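Wrist camera loses the object after the grasp, planner drops the task

rasov_ctl
Hello, I write a small pick and place program and I have a problem with perception. Before the grasp, detection is good. After the hand closes, the confidence falls and my planner decides that the object is lost, so it starts the search again from zero. The detector was trained on 2,000 pictures of the objects alone, without any hand. Should I change the tracker or the training data? The views I am working with are at the end of this page.

Stunero
More data. Always more data.

hoklow
I would not touch the tracker first. Add roughly 200 pictures where the fingers cover part of the object, and train again. Also check the colour settings, because a dark hand near a white table can upset the auto exposure.

Views added by rasov_ctl:
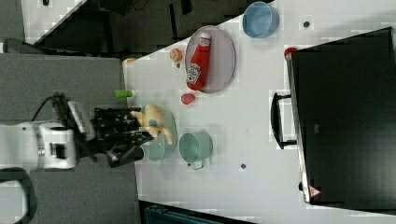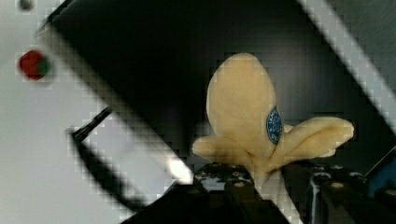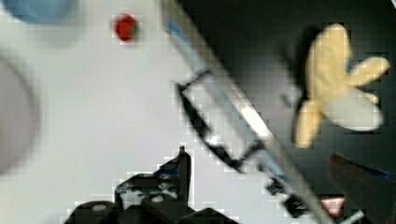
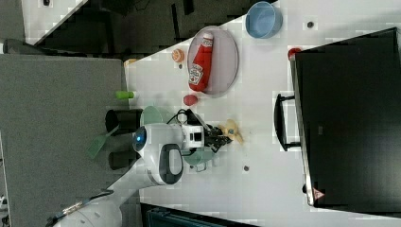
Cherkaoui
I disagree a little with both. When the fingers report contact, your planner should keep a "held" state and ignore the detector for 2 seconds. Our program had the same behaviour in March and this small change was enough.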